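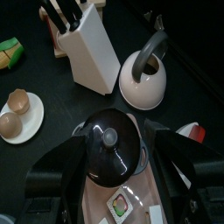
Arnel to Open Play Kitchen Hall at Trendport This June

FOR IMMEDIATE RELEASE
10/14/25

Arnel, the operator of the Trendport exhibition center, will open a permanent hall for pretend-play kitchens, toy food and children's tableware. The hall will take up 2,828 square feet on the ground floor of the east building and will open to trade visitors and the public in June.

The new space replaces the seasonal toy corner that Arnel has run beside the main housewares floor. Exhibitors in the corner had to pack up at the end of each show. In the new hall they can keep their displays in place all year and change them when new lines come in.

Leases have been signed for 24 exhibitor bays. The largest belongs to Shen, a maker of toy cookware and play food sets, which will show its full catalog there. Kuvari, which sells children's tables, play counters and storage, will take the two bays next to the entrance and will also supply the furniture for the shared play area.

What Visitors Will Find

The hall is laid out as one loop with a single entrance and exit. Bays line the outer wall. The play area sits in the middle and has low counters, toy pots and pans, dishes, and pretend food from several exhibitors. Children may use anything in the play area. Items inside the bays may be handled with the exhibitor's permission.

Arnel expects to have 700 separate products on display when the hall opens. They fall into five groups:

Cookware, including pots, pans, lids and utensils
Play food, including sushi, bread, fruit, vegetables and baked goods
Tableware, trays and tea sets
Play counters, sinks and stoves
Storage and cleanup items

Each product will carry a card with the maker's name, the recommended age, the main materials and the suggested retail price. Cards will be printed in English and Spanish. Trade buyers can ask at the front desk for a sheet listing case quantities and order minimums.
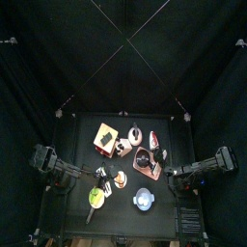 Hours and Admission

Mornings will be reserved for registered trade buyers. The hall will open to families at noon and close at 6 p.m. It will be closed on public holidays and for one week each January for cleaning and floor repairs.

Admission to the hall is included with any Trendport day pass. Trade buyers enter free with a current badge. Children under 12 must be with an adult at all times. Groups of 10 or more should book ahead through the Trendport front office, and no more than 60 people will be admitted to the play area at one time.

Strollers are allowed in the loop. A parking area for strollers will be marked beside the entrance, along with a row of coat hooks and a hand-washing station. Food and drinks must stay in the cafe across the lobby.

Cleaning and Product Safety

Hard items in the play area will be wiped down at midday and washed after closing. Fabric items will be swapped out daily. Anything chipped, cracked or missing a part will be removed and sent back to the exhibitor.

Exhibitors must give Arnel a copy of the safety test report for each product before it goes on display. Products meant for children under three will be kept on their own counter, separate from sets with small pieces. Arnel staff will check this counter at the start of each public session.

Construction Schedule

Work on the east building started with the removal of the old carpet and partition walls. New lighting and flooring come next, followed by the bay frames. Exhibitors will be given three weeks to set up before opening. The east parking lot will stay open during construction, but the side door facing the loading dock will be closed. Visitors to other Trendport shows should use the main entrance.

The seasonal toy corner will run one last time this winter in its usual spot. Exhibitors who have leased a bay in the new hall will not be charged for space in the corner.

Leasing Information

A small number of half-size bays are still open. They are meant for new companies and for makers with fewer than 10 products. Half-size leases run for six months and can be renewed once. The price includes lighting, one locking cabinet, product cards and nightly cleaning. Applications are available from the Arnel leasing desk at Trendport and should be returned with a product list and photographs.

About Arnel

Arnel owns and operates the Trendport exhibition center, which hosts trade shows and permanent showrooms for housewares, gifts, furniture and toys.

Media Contact

Arnel Press Office
Trendport, Main Building, Second Floor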